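Home Contents Previous Next Glossary Search

Shares 154 Comments 0

Chapter 7
Storage of Small Objects

Most of what a local museum owns is in storage at any given time. A visitor to the Stalport town museum sees a few cases of buttons, coins, pipe bowls and sewing tools. The rest of the small-object collection, 645 catalog entries in all, is kept in two rooms behind the reading area. Many of those objects will stay there for decades. The conditions in those rooms, and the boxes and shelves the objects rest on, will decide what shape they are in when someone next asks to see them.

Chapter 6 dealt with the building: roofs, walls, heating, and the movement of damp air. This chapter moves inside the room and deals with the layers closest to the object. It covers small objects only, meaning anything that one person can lift easily and that fits on a standard shelf. Furniture, framed pictures and large textiles are treated in Chapters 9 and 10.

When you have finished this chapter, you should be able to:

- explain how a storage system is built up in layers
- choose a container suited to the material of an object
- write a location code that another person can follow
- plan a shelf check and record what it finds

Words to know: enclosure, off-gassing, support, inert, location code, accession number, buffer, void

7.1 Layers of Protection

Think of a stored object as sitting at the center of several shells. The outermost is the building. Inside that is the room, then the cabinet or shelving unit, then the box, then whatever padding or wrapping touches the object. Each shell slows down changes coming from outside. When the heat fails in a room overnight, the air in the room cools first. The air inside a closed cabinet cools later, and the air inside a box in that cabinet later still. An object in the box may go through a much smaller change than the thermometer on the wall would suggest.

The layers also protect against handling. Someone looking for one thimble in an open tray of thimbles will touch several of them. If each thimble has its own compartment and the compartments are numbered, only the one thimble needs to be moved.

Small museums often have little control over the outer layers. The building may be old, rented or shared. The inner layers cost less and can be improved a shelf at a time, and for that reason they are a sensible place to begin.

7.2 A Short Example: The Zuditz Cabinet

The oldest storage furniture discussed in this book is the Zuditz cabinet, an oak cabinet of shallow drawers made in 1722 for a private collection of shells and minerals. It was well built. The drawers fit closely and kept out dust and light. The owner's labels, written in brown ink on slips of paper, are still legible in most of the drawers.

The cabinet also did harm. Oak gives off acid vapors, chiefly acetic acid, and it goes on doing so for a very long time. In a closed drawer the vapors build up. Many of the shells developed a white, powdery crust, which eats away the surface and the fine markings. The minerals mostly came through well. Two small lead weights kept in a bottom drawer had turned largely to white powder by the time they were examined.

The same drawer, then, was good storage for a piece of quartz and poor storage for a shell. Whether a container is safe depends on what is put in it. Keep this in mind when you read supplier catalogs, where a box may be called "archival" with no mention of what it is meant to hold.

7.3 Choosing a Container

Containers for small objects fall into a few groups.

Cardboard boxes. Ordinary cardboard is acidic and grows more so with age. It weakens, turns brown, and can stain what it touches. Boxes made from acid-free board are the usual choice for paper items, textiles, and mixed material. Some board is buffered, meaning that an alkaline substance has been added to soak up acids. Buffered board should be kept away from silk, wool and certain photographs.

Metal boxes. Steel with a baked enamel finish is strong and does not give off vapors if the finish was properly cured. It is heavy, and a scratch in the finish can rust. Biscuit tins and tobacco tins turn up often in donated collections. Treat the tin as an object in its own right and store its contents elsewhere.

Wooden boxes. See 7.2. Wood can be lined with a barrier film when there is no other choice, but the lining must cover every inside surface, including the lid.

Plastic boxes. Plastics differ a great deal from one another. Polyethylene and polypropylene are stable and widely used. PVC should be avoided altogether, as it can release acid and oily plasticizers. A clear box has one plain advantage: the contents can be checked with the lid shut, so the object is disturbed less often. It has a drawback as well, in that it lets in light and must be kept in a cabinet or a dark room.
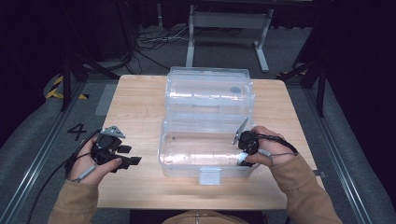
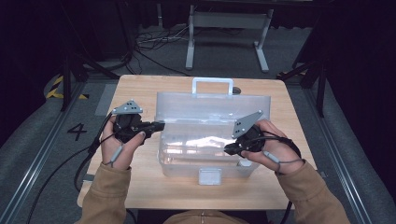
Department of Museum and Archive Studies, Brurkstead College

Before any container goes into use, open it and look at how the lid is attached. A separate lid can be set down out of the way, but it can also be dropped or put back on the wrong box. A hinged lid stays with its box and needs clear space on the table to fold back into. Measure with the lid open as well as shut. A box that fits the shelf may be awkward on a narrow work table.

Check latches too. Some need a firm push to close, and that push is passed on to whatever is inside. Test the latch with the box empty, then again with a trial load of something unimportant, such as dried beans in a paper bag. If the load jumps when the latch closes, choose another box or add padding.

Airtight boxes call for extra care. A tight seal keeps damp out, and it keeps damp in equally well. An object that was slightly moist when packed will remain so. Bare iron is often kept in a sealed box with silica gel, which must be inspected and dried out on a schedule. Do not seal up leather, wood or bone unless a conservator has advised it.

7.4 Padding and Support

An object should rest on its strongest part. For a cup this is usually the foot. For a clay pipe it may be the whole length of the stem, held in a shallow channel cut from foam. The support should take the weight evenly and stop the object from rolling, and there should be enough void around it for two fingers to reach in.

Polyethylene foam can be cut with a sharp knife and is suitable for most materials. Acid-free tissue is cheaper and can be shaped into rings, rolls and pads. Crumple it loosely. Tissue packed down hard gives no more cushion than wood. Avoid cotton wool against rough surfaces, where the fibers catch, and avoid newspaper in all cases.

7.5 Location Codes

A well-packed object that cannot be found is of little use. Every object in storage needs an accession number, which says what it is, and a location code, which says where it is. The accession number never changes. The location code changes whenever the object moves.

The system used in this book was set out by Kanako Sugiyama for the Munshi collection of household goods and has four parts: room, unit, shelf, box. The code 2-D-3-14 means room 2, unit D, third shelf from the floor, box 14. Shelves are counted from the floor up, so that adding a shelf at the top leaves the existing codes alone. Units are lettered in the order a person meets them on walking in through the door.

Write the code on the box, on the shelf edge, and in the register. Use pencil on board and a tied or slotted card label on plastic. Adhesive labels dry out and fall off, or leave a sticky patch that collects dirt.

7.6 Shelf Checks

A shelf check compares the register with the shelf. The person checking works from a printed list, opens each box, confirms that each object is present, and notes any change in its condition. It is slow work. A collection of moderate size can be covered by checking 100 objects a month and starting over when the end is reached.

Notes should say what was seen and where. "Poor condition" tells the next reader very little. "Green spots on left hinge, none on right" can be compared with what is there a year later. Photographs help, provided that the accession number is in the picture and the lighting is similar each time.

Exercise 7A

Choose a drawer or cupboard at home and list its contents by material: metal, paper, plastic, wood, cloth, other. Mark any items that you would separate if they had to stay there for fifty years, and write one sentence for each explaining your decision. Bring the list to class. It will be used again in Exercise 7C, where you will assign location codes.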